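Re: [skutumgate-users] how many demos before it's worth training?
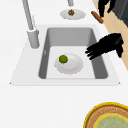
Hi Jhun, hi all,

Sorry for the slow answer, I was buried in the kitchen set until Friday and didn't read the list at all.

Jhun Navarro wrote:
> We're on our second try at the sink tasks in Dalen and I can't tell
> if we need more demos or better ones. Right now we have one person
> driving the arms and she's very good, so everything looks smooth.
> But the policy falls apart as soon as the plate is moved a little.
> How many did you collect per task, and did you throw any away?

We ended up with 80 per task, and yes, we threw some away, though fewer than I wanted to at first. My gut feeling is that your problem is the "very good" part! When Linnea drove all of ours, she went to the plate the same way every single time, because she'd found the nice approach and why would she do anything else. The policy learned that one path and nothing around it. Then Arvid took over for a few days, and he's frankly kind of clumsy with the controllers (hi Arvid), and the mix of the two worked a lot better than either one alone.

A couple of other things we changed in March, in no special order:

We shuffle where the plate sits in the sink before each episode, and turn it too. Not by much. If you let it go all the way into the corners, the gripper starts fighting the basin wall and you spend the afternoon resetting the sim.

We keep the stuff on the counter that has nothing to do with the task. I used to clear it out because it felt cleaner, and then of course the policy got confused the first time there was a second plate in view. Now it stays, and we swap the food between plates every so often.

Retries stay in. If the driver misses and goes back for it, that's a keeper. What we toss is the ones where someone stopped to answer a question and the arms just hang there for roughly 3 seconds. Finier has a trim option for those pauses, but it was cutting real slow movements near the rim, so I do it by hand. It's boring but it goes fast with a podcast on.

One more question back at you: are you recording both arms even when only one is moving? We weren't, for the first two batches, and had to redo them. Signe has a little script that checks for the missing arm before you upload, ask her, she'll send it.

I'd try 20 or so from a second person before you collect anything else. Cheap to find out.

Gunnel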